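Routing a cable through brackets on a perforated metal board

Torkside bench notes, sheet 3348
Last revised 11/10/2025

This sheet covers laying a single cable across a board with a regular hole grid, using screw-down brackets as guides. It assumes the board is already fixed to the bench. Power is off and both ends of the cable are unplugged throughout.

Start with the brackets. Set each base plate flat on the board and check that no grit is trapped underneath. Where the base has a fixing hole, line it up with the grid before starting the screw. Turn the screw by hand until it seats, then tighten with a hex key. A bracket that rocks under finger pressure has been seated badly and should be taken off and refitted.
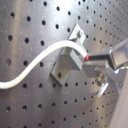 Fig. 1. Bracket on the board, with the white cable arched over the top.

Leave slack on both sides of every bracket. A cable pulled straight between two fixed points transfers any tug directly to the connector, and braided jackets fray early where they bear on a metal edge. A shallow S between brackets is enough. On the Osen layout the spacing between brackets is kept even, so the curves come out much the same size and a pulled section is easy to spot.

Work from the fixed end toward the free end. Seat the cable at one bracket before moving to the next - going back to correct an early bend usually disturbs everything after it.

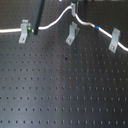 Fig. 2. Cable run across three L-shaped brackets. Note the blue tape band on the right-hand side.

Tape bands are useful as position marks. Wrap one turn, overlap the ends slightly and keep the band clear of the bracket itself.

Bring the free end over last. Hold it close to the tip and guide it across the bracket without twisting. If the jacket starts to coil, let go, allow it to relax and take hold again.
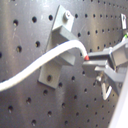

Twist is the most common fault in a finished run. It shows as a loop that lifts off the board and will not lie down when pressed. Release the last 2 brackets, roll the cable between finger and thumb until the loop drops, and lay that section again.

Bends over a bracket should be wide. Follow the minimum radius on the cable maker's data sheet. If no figure is given, the Stetsiuk sheet in the bench folder has a table by jacket diameter.
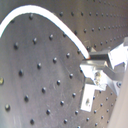 Check the full length before connecting anything. Run a finger along the jacket and feel for nicks or flat spots. Press each bracket sideways. Lift the cable gently at the middle of each curve and confirm that neither neighboring bracket moves.

Repeat the check 3 times in the first month, then every January with the rest of the bench inspection. Replacement brackets are kept in the Grollemville drawer, sorted by base size.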